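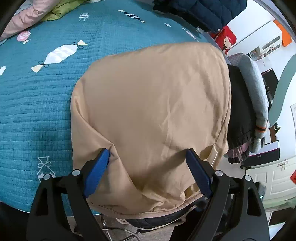 Sarkotska Home Textiles Group

README: Clulell, clothes on bedroom chairs, version 2

Summary

Clulell is a set of 200 written records about clothes that pile up on chairs in bedrooms, and what happens to them when the room gets tidied. The records come from 19 bedrooms. Each record covers one chair at one tidying and lists what was on it, in what order it came off, and where each piece went next (closet, drawer, hook, laundry, or back on the chair).

We put it together for people who plan storage for small bedrooms. It may also be of use to anyone who needs plain names for worn clothes and bedding that are not folded.

What the rooms are like

Most are small, with the chair close to the bed. The bed matters because pieces taken off the chair usually land there first. Bedspreads are recorded with their color and print, since a busy print makes a dropped sock or scarf hard to spot. The teal quilted one with the wrapped candies and the teddy bear is entered as "teal, candy print". Cushions and anything else lying on the bed are listed under bed_items and are not counted as part of the pile.

Chairs are described only by their visible parts. In many records the seat and back are covered, and the entry is limited to something like "curved chrome legs". Please do not fill in the rest from guesswork.

Files

records.csv: one row per chair and tidying
pieces.csv: one row per piece, linked by record_id
names.txt: the list of allowed names
changes.txt: differences from version 1

Columns in pieces.csv

record_id: same as in records.csv
position: back, seat, side or floor
layer: 1 is the outermost piece
name: from names.txt
color: one or two everyday words
surface: knitted, quilted, smooth, plaid, other
moved_to: closet, drawer, hook, laundry, bed, chair
note: free text, often blank

Naming rules

Use the most general name that is still true. A piece that hangs over a chair back can look like a cover, a blanket or a coat until it is picked up. While it is on the chair, enter it as "cloth, draped". If it can be named once it is off the chair, put the new name in the note column and leave the first name alone. Version 1 overwrote the first name and we lost a lot that way.

A dark piece under another dark piece gets its own row only if an edge or a change of texture can be seen. Bands and stripes go in the note, as in "grey knit, orange band on lower part". Plaid is a surface, so a pink and grey plaid cloth is entered with both colors and "plaid".

Puffer jackets

Quilted jackets are the hardest pieces to record and have their own section in names.txt. They take up more room on a chair than anything else in the set. They also fold over themselves when lifted, so the hood can end up beside the body and the hem can show where you would expect a collar. Record the parts you can identify: hood, ribbed edge, seam. If a ribbed edge could be either a cuff or a hem, write "ribbed edge" and stop there.

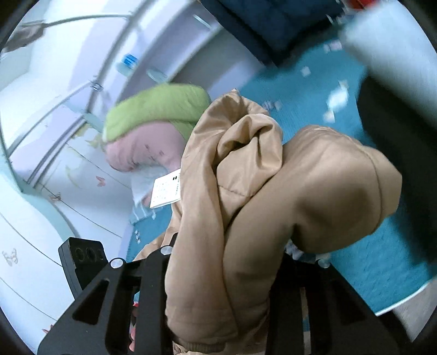

Tan quilted jacket, bunched, with the hood to the right and a ribbed edge near the bottom.

Slightly glossy jackets change color a good deal between daylight and a ceiling lamp. We settled on "tan" for everything from beige to light brown. If you need finer shades this set will not help you.

Known problems

Summer is thin. Records made in June have few outer layers and more of them end in "laundry".

10 records have no moved_to values at all because the tidying was interrupted. They are kept in the file with the column blank — filter them out before you work out any shares.

Children's rooms and adults' rooms are not marked separately. Bed prints are a poor guide to who sleeps there and should not be used for that.

The layer order is reliable for the first few pieces and gets worse further down. Once a pile slides, the person recording enters the remaining pieces in the order they are picked up.

Brirkeo hangers and Lukoševičius wall hooks were both in use in several rooms. The moved_to column does not tell them apart from other hangers and hooks.

Changes from version 1

Added bed_items. Split "seat" and "side", which used to be one value. Removed "pile" as a name. Spelling of "gray" and "grey" is still mixed in the notes; the color column uses "grey".

Corrections

Send them to Remigiusz Grabowska at the Sarkotska office with the record_id and the row as you think it should read. Corrections to names.txt are held for the next version.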